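How to Sort a Bin of Odds and Ends Without Losing a Weekend

Posted May 3, 2020 by Lorraine Goodall
Filed under: Workshop, Storage, Regrets

Every workbench I have ever owned has had a bin on it, and every bin has had the same career. It arrives clean. It is going to hold one kind of thing. By December it holds a bicycle bell, half a hinge, and a block of something I was sure I would need.

I have been writing up the great Herosdale garage clear-out in installments, and the one readers keep asking for is the bin. Fair enough. The shelves were carpentry and the pegboard was mostly swearing, but the bin is a skill, and you can learn it in an afternoon if you don't stop to admire everything you pick up.

What you need

Two bins of the same size. They don't need lids. Lids are how a bin becomes furniture.
A table you can walk up to from at least two sides.
A shallow dish or jar lid for tiny hardware.
A roll of masking tape and a marker.
A rag.
A trash can, placed closer than you would like.

That second bin is the entire method, so please don't skip it and use "a spot on the floor" instead. I used a spot on the floor for years. It is now a different spot on the floor, with more things on it.

Step 1: Set the bins back to back

Put the full bin toward you and the empty one directly behind it, long edge against long edge, touching. Push them together firmly. Any gap between two bins will be found by the one screw you care about, and it will stay there until you move house.

Behind is better than beside, at least for me. Beside means twisting, and after an hour of twisting you start making decisions with your lower back. With the empty bin at the rear you lift, reach forward, let go, and come back for the next piece.

If your bins have sloped sides, good. Long pieces slide down toward the floor of the bin where you can get hold of them. Straight-sided bins let things stand up in the corners and pretend to be part of the wall.

Step 2: Take out whatever isn't the subject

Before you sort anything, decide what this bin is about. Say it out loud if you live alone, or quietly if you don't. Mine was going to be about bars and blocks, the short lengths I use for spacers, stops, wedges, and propping up the end of a project that is longer than the table.

Everything else comes out first, in whatever order it presents itself. Receipts, dead batteries, the instruction sheet for a Rerkix clamp I gave away, a pair of safety glasses so scratched they had become a hazard of their own. Don't sort these. They aren't the subject. Put them in a grocery bag and deal with the bag tomorrow, with tomorrow's energy.

You will know you are done when you can see the floor of the bin between the pieces. This takes less time than you fear and produces more grit than you'd think possible.

Step 3: Stop and look at what's left

I mean really stop. Put the rag down. People rush this part and start grabbing, and the result is two bins of mixed stuff where there used to be one.

What you're looking for is the fewest differences that will do the job. Color is the best one if you have it, as color can be read from across the room by a person holding a sandwich. Length comes next. Material is a distant third, mostly because it starts arguments.

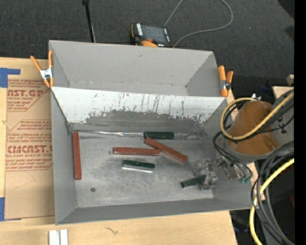 STEP 4: FIRST PASS, BY COLOR

Three reddish-brown bars, three dark green blocks, and one small dark round thing, a washer or a nut, keeping its own company near the lower left of the floor. You could not ask for a friendlier bin. The groups are plain to see and the back bin is empty and ready.

Pick one color and move only that color. I'd start with the red bars. The long one on the left lies close along the wall, so take it by the nearer end and bring it up and over. The one lying crosswise near the middle is an easy lift. The diagonal one takes a little more thought, as its upper end sits right under the rearmost green block. Draw it toward you before you raise it, and leave the block where it is.

Lay them in the back bin side by side, all pointing the same way. The direction doesn't matter. What matters is that you pick one and stick to it, which I'm told is also how people stay married.

The green blocks stay in the front bin. This is the part beginners resist. They want to take everything out and put everything back, because it feels thorough. All you have done there is handle your green blocks twice. Straighten them, push them together against one wall, and leave them be.

Step 5: Deal with the washer (or nut)

Every bin has one. It never belongs to anything. It came off something that still works, or something that stopped working for reasons you never looked into.

Pick it up now and put it in the dish. Do not leave it on the floor of the bin on the grounds that it's small. Small hardware gets under blocks and makes them rock, and you will spend ten minutes blaming the block.

My dish gets emptied into a larger jar every so often. The jar has, by my own optimistic estimate, nearly 3000 pieces of hardware in it, and I have successfully used two of them. I am not throwing out the jar. I mention it only so you know what kind of person is giving you advice.

Step 6: Wipe the bin, and forgive it

Once the bars are out, you can get at the walls and floor. Wipe from the back wall down and forward, so that whatever you loosen ends up in front of you instead of in the corners. Use a dry rag first. A damp one turns fine dust into a kind of paste, and the paste will outlive us all.

Some marks won't budge. If the rear panel has thin dark scrapes down it and a big worn patch along the lower half with a chipped edge, that's wear, and no amount of elbow will change its mind. I once spent an evening on a wall like that with a bottle of Sedgwick degreaser and came away with a clean scratched wall. It looked the same, only wetter.

Worth checking while you're in there:

Edges where the walls meet the floor. Run a gloved finger along them. Anything sharp or lifted should be pressed flat or filed, or you'll find it later with an ungloved finger.
Shiny strips or crinkled bits along the floor edge. If yours are loose, they come out. If they turn out to be part of the bin, put them back and say nothing.
Chips along a seam. Harmless in a storage bin, but don't put anything powdery in there.
Scuffs. Ignore scuffs. A bin without a scuff has never been trusted with anything.

Step 7: Sort by length, but only if you must

With a handful of pieces you can quit after color and go have lunch. I wish I'd known that earlier. I once made nine length categories for a collection that didn't have nine pieces in it.

If you have a lot, split each color into long and short and stop there. Long goes against the wall, short goes in front. The test is simple: does it reach across the narrow way of the bin? If so, it's long. If you have to get out a ruler, it's short, and you're procrastinating.

Step 8: Label the outside

Masking tape, marker, big letters, on the low front side where you can see it. Write what is in there, in the words you would use while looking for it. "Red bars" is a good label. "Misc. stock (assorted)" is how we got here.

I have a set of Boremance label frames that cost more than the bins. They're very handsome, and they're in a drawer, waiting for labels.

Step 9: Decide where the bins live

You'll be tempted to leave them on the table, since they look so good there. Give yourself one evening of that. Then put them on a shelf between knee and shoulder height, side by side, labels out. Bins stored above the shoulder get loaded by tall people and emptied by gravity.

Keep the table clear. A light wooden tabletop shows everything, every drip and ring, and a bin dragged across it will leave you a souvenir. Lift, don't drag. If the bin is too heavy to lift, it's too full, and you may return to Step 2.

Questions that came in last time

Can I use three bins?
You can. One of them will be empty within a week, and then somebody will put a sweater in it.

What about colors that are nearly the same?
Hold them both up by a window. If you still can't tell, neither can anyone else, and they go together.

My pieces all slide to the low side and pile up.
Either the table isn't level or the shelf isn't. Shim the table leg with one of your green blocks. This does leave the set one short, so write that on the label too.

How often do I have to do this?
I do mine when I can't see the floor of the bin anymore. The grocery bag from Step 2 is still in the hallway, so I can't comment on that part.

Next installment: extension cords, and whether a person needs more than two.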